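Birkano (software)

Birkano is a control and perception package for two-armed robots that handle cloth. It takes in pictures from cameras mounted near the grippers, estimates where the edges and corners of a piece of fabric lie, and sends motion commands to both arms. It was first written by Evangelia Fragkou and Kenji Mbeki as a replacement for Turkex, an older planner that treated every object as rigid.

Design

The package is divided into 2 processes. The first, called Dretico, handles perception. It marks likely edges in each camera view and gives each a confidence score. The second, Doucet, chooses a grasp point and plans a path for each arm. The two exchange messages over a shared queue, and either can be restarted without stopping the other.

Doucet holds a short history of 40 camera readings. When a new reading disagrees sharply with that history, the planner slows the arms and waits for a second view before closing a gripper. This delay may be shortened in the settings file, although the manual advises against doing so for thin cloth.

Perception of patterned fabric

Checked and striped cloth presents a known difficulty. A printed line can resemble a hem, and a fold can place two parts of the same pattern side by side. Early releases often chose a stripe as the grasp edge. Dayana Huerta rewrote the edge detector to compare the line found in one view with the line found in the other, and to give more weight to shadows on the table.

Plaid cloth on a white work surface, from the wrist cameras:

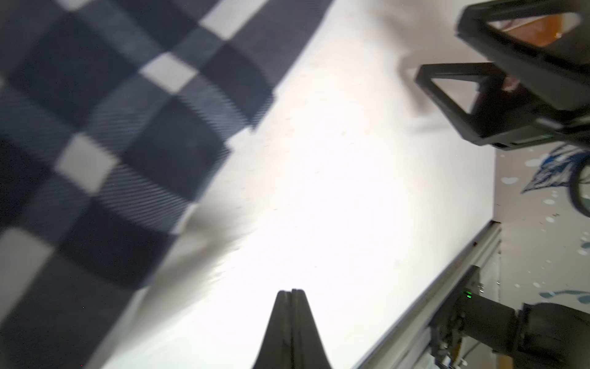
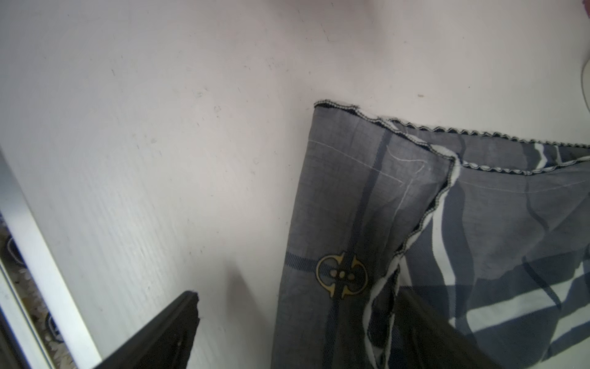 Motion blur is treated separately. Views taken while an arm is moving quickly are kept in the log but carry less weight in the estimate — a rule added in release 23 at the request of Birdie Ferreira, who maintained the test suite. The same release introduced a replay tool, which feeds a stored log back through Dretico so that changes to the detector can be compared on the same material.

Limitations

Birkano does not model the weight or stretch of a fabric. Cloth with more than one layer is handled as a single sheet unless the operator marks the fold by hand. Support for sleeves and other closed shapes was proposed by Dolores Van Dusen and remains under development.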